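Help wanted: clothes sorters and mending bench, Relldale

Posted Sun 4 December

Hi, I'm Elvia, and I run the sorting room at Prulano, a secondhand clothing shop with a very big back room. We're looking for two part-time sorters and one person for the mending bench, all starting in January. If you like clothes, don't mind being on your feet and can tell a good pair of jeans from a tired one (or would like to learn), please keep reading!

A bit about us first. Prulano has been selling used clothes in Relldale for long enough that we now get customers whose parents used to drag them in here as kids. The shop out front is small and pretty tidy. The sorting room behind it is neither. Clothes come in by the bag, the box and occasionally the trunkload, and everything gets tipped out and gone through by hand before it goes anywhere else. Last month we put 2,208 pieces on the racks, and every one of them was picked up, turned over, checked and priced by somebody in that room.

So what would you be doing? Mostly, pulling things out of a heap. You take a piece, shake it out, look at the front, look at the back, check the seams and the cuffs and the zipper, go through the pockets, and decide where it goes. We have four places it can go: rack, mend, wash again, or rags. Rags aren't the trash, by the way – Wira, the workshop across the parking lot, takes our rag bales and cuts them up for cleaning cloths and stuffing.

You'll get faster. In your first week I would much prefer that you go slow and ask me about everything, even if it's the tenth gray sweater and you feel silly asking. I still hold things up and yell "mend or rack?" across the room most days.

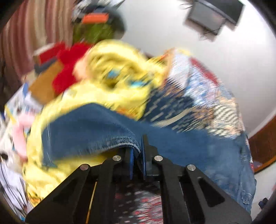 Denim on top of the heap, with a worn edge on the hem.

Denim gets its own paragraph because we sell so much of it. Jackets, skirts, jeans, overalls, shirts, all of it. A faded edge is fine and a lot of our customers come in wanting exactly that. What we look for is whether the cloth still has some strength in it. Rub a worn spot between your fingers, and if it feels thin and papery, it goes to mend. If a seam is pulling away, mend. If the wear is only in the color, it goes on the rack and somebody will love it. Bright stuff – yellows, reds, loud prints – we hang up front by the window, so please set it to one side when you come across it and don't bury it under the coats.

The mending bench is a separate job, though the two rooms open into each other and you'll hear all of our chatter. Yakubu Abubakar has been at the bench for years and he's the person you would work beside. He does zippers, hems, patches and pretty much anything with a lining. We have two Lenz sewing machines, one set up for heavy cloth and one for everything else, plus more thread than any of us will ever use. You should be able to sew a straight seam by machine, sew on a button that stays on, and hem a pair of pants without help. Yakubu can teach you the rest, and he's a patient teacher (he taught me, and I was terrible).

The practical stuff:

Sorters: 16 hours a week, Tuesday through Friday mornings, 8:30 to 12:30. Two openings.

Mending bench: 16 hours a week too, but you can pick mornings or afternoons. One opening.

Pay: we'll go over the hourly rate on the phone before you come in, so you don't waste a trip if it doesn't suit you. It's the same rate for both jobs. You get paid every two weeks.

Extras: half price on anything in the shop, first look at the racks before we open, and coffee that's better than you would expect.

You don't need shop experience, a résumé with fancy formatting or a degree in anything. You do need to be okay with lifting bags up to your waist, with dust (we have masks and the big door stays open when the weather allows), and with the radio. You should be 18 or over. If you need to sit for part of your shift, tell me. Checking and pricing can be done at the table and we can split the work up that way.

A few honest downsides so you know what you're getting into. The room is chilly in January and you'll want layers. The heap never gets finished, and that bothers some people more than they expect. We also find tissues in pockets. So many tissues. You'll get gloves.

How to apply: come by the shop and ask for me, or call and dial extension 411, which rings in the sorting room. Let it ring a while, my hands are usually full. If you would rather write, drop a note at the counter with your name, your phone number, which job you want and the best time to reach you. For the mending bench, bring along one thing you've sewn or fixed. It can be a sock, Yakubu just likes to look at the stitches.

I'll call everybody back within 48 hours, whether or not it's a yes. After that we ask people in for one paid morning in the room, so you can see if you like us and we can see how you get on with the heap. The back entrance is the green door next to the loading bay, and the bell doesn't work, so knock hard.

Elvia Manríquez
Sorting room, Prulano, Relldale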